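Collecting demonstrations for the Hesen handling set: frequently asked questions

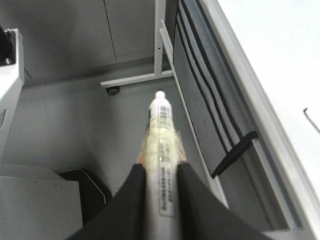
What counts as one example?
One example is a single pick and place, recorded from the moment the arm leaves its rest position to the moment it returns there. The wrist camera, joint angles and finger opening are stored against the same clock. The item should stay in the wrist view for the whole carry, as with the slender bottle here, held with its white cap pointing away from the fingers. A barcode label that faces the camera is acceptable but not required.

How large is the set?
Version 2 holds 3811 accepted examples, taken from 122 different items. Bottles and wrapped goods make up over half.

Who records them?
Trained operators at Varkumano and Hanrahan, using the same hand controller and the same written task list. Ryan Bunting maintains the list. Send changes to him before recording, not after.

Should I discard a failed grasp?
No. Mark it as failed and keep it. A dropped item followed by a second attempt is stored as one example with the "retry" flag set. Discard only if the clock signal is lost or the emergency stop was pressed.

Why are wrapped items recorded separately?
Clear film reflects light and can hide the edge of the item. The Wurosach trainer samples wrapped and unwrapped items at different rates, so the field must be filled in correctly.

May I move the arm quickly to save time?
Keep to the speed limit in the task list. Fast runs blur the wrist images — the blur is worst on small print — and the checking script rejects them.

Do I need to clear the background?
No. Stands, partitions and cables may stay in view. Keep people out of the cell during recording.

What does error 69 mean?
The finger opening was not logged. Restart the gripper service and record the example again. The missing values cannot be filled in later.

When are uploads processed?
At 18:00. Anything sent later goes into the next run. The next full release is planned for March.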